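Ganside 定投助手 使用手册
第四章 设置您的第一个定期投资计划
阅读时间:4 分钟
最后更新:August

欢迎来到第四章!如果您是一路跟着前面几章走过来的,这时候账户应该已经开好,银行卡也绑定了,剩下的就是让计划自己跑起来。这一章篇幅不短,请您泡杯茶,坐下来慢慢看,中途停下也没关系,系统会替您保留填了一半的内容,下次登录时从首页的“草稿”里就能找回来。

开始之前,请把下面几样东西放在手边:登录密码、接收验证码的手机,还有一张写着每月固定开支的单子。最后这一样很多朋友会跳过,我们还是想劝您写一写。房租、水电、孩子的学费,还有宠物口粮这类零零碎碎的花销,平时不起眼,加在一起常常比想象中多。

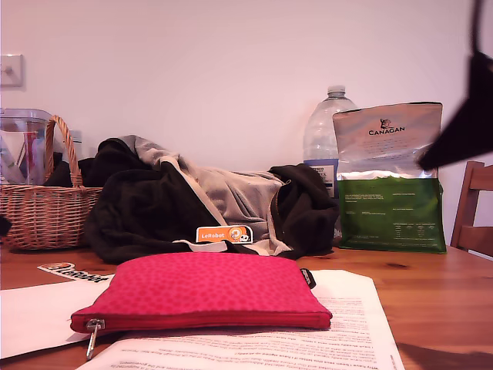 4.1 新建计划

1. 登录后点击左侧菜单的“我的计划”,再点右上角的“新建”。如果按钮是灰色的,说明身份验证还在处理,请过一阵子再回来看看。

2. 给计划起个名字。名字只有您自己看得到,写“养老”“换车”“给女儿的”都行,以后计划多了,一眼就能分清楚。

3. 选择投资组合。目前可选的有两种:Fillstead 稳健组合,以债券为主,波动较小;Vídalín 成长组合,股票占比较高,涨跌都会更明显。拿不定主意的话,可以先做一遍页面下方的风险问卷,慢慢答,想好了再提交。

4. 填写每期金额。最低为 250 元,只接受整数。假如您算下来每月能宽裕地拿出 900 元,不妨先填得少一点,跑上几期,觉得轻松了再往上加,调整金额是不收费的。

注意:请不要把应急的钱放进来。卖出之后,资金要经过 4 个工作日才能回到银行卡,碰上急用会很被动。

4.2 选择扣款日与扣款方式

5. 在日历上点选每月的扣款日。我们建议选在发工资之后的一两天。系统会在扣款日上午 9 点发起扣款,请在前一晚确认卡里余额充足。扣款日若遇上休市,会自动顺延到下一个交易日,您什么都不用做。

6. 选择扣款方式。“固定金额”每期都投同样多;“浮动金额”会参照市场价格,在您设定的上下限之间增减。刚开始接触定投的朋友,选固定金额就很好,账目清楚,心里也踏实。

7. 打开“扣款提醒”开关。提醒默认以短信发送,也可以改成邮件,两样都开也可以(有些用户嫌吵,那就留一样)。

注意:余额不足时,当期会记为“未执行”,不会产生罚款,也不会在下期补扣。连续多期未执行,计划会自动暂停,需要您手动恢复。

4.3 核对并确认

8. 进入确认页后,请从上到下读一遍:组合名称、每期金额、扣款日、银行卡尾号。尾号尤其要看仔细,家里几张卡混着用的朋友,在这一步选错卡的情形并不少见。

9. 输入短信验证码,点击“确认启动”。页面显示绿色对勾,计划就算生效了。托管机构 Fledmont 会另外给您发一封确认信,请留着备查。

小提示:确认这一步最好在桌前安安稳稳地做,别在地铁上匆匆忙忙地点。找个安静的时候,把单子摊开对着看,几分钟就好了。 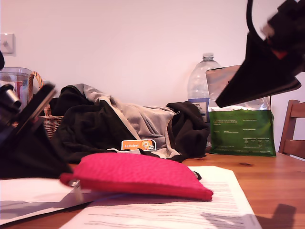 图 4-2 木桌与白墙

4.4 日后修改、暂停与终止

计划启动以后,随时可以回到“我的计划”里修改。改金额和改扣款日,从下一期开始生效;如果当天正好是扣款日,请等扣款完成之后再改,免得两边的记录对不上。

暂停不会卖出已经持有的份额,它们会照常随市场涨跌。终止计划时,系统会问您是“保留份额”还是“全部卖出”,请看清楚再选,卖出指令一经提交便无法撤回。

注意:投资有风险,组合过去的表现不代表将来的收益。市场下跌的时候,账户里出现浮亏是可能的,请按自己的承受能力决定去留,不必每天盯着数字看。

如果操作中遇到了问题,可以先翻到第七章“常见提示与处理办法”,按提示文字查找。查不到的话,请在应用内点“联系我们”,附上计划名称和出现问题的时间,我们的同事会一步一步陪您看完。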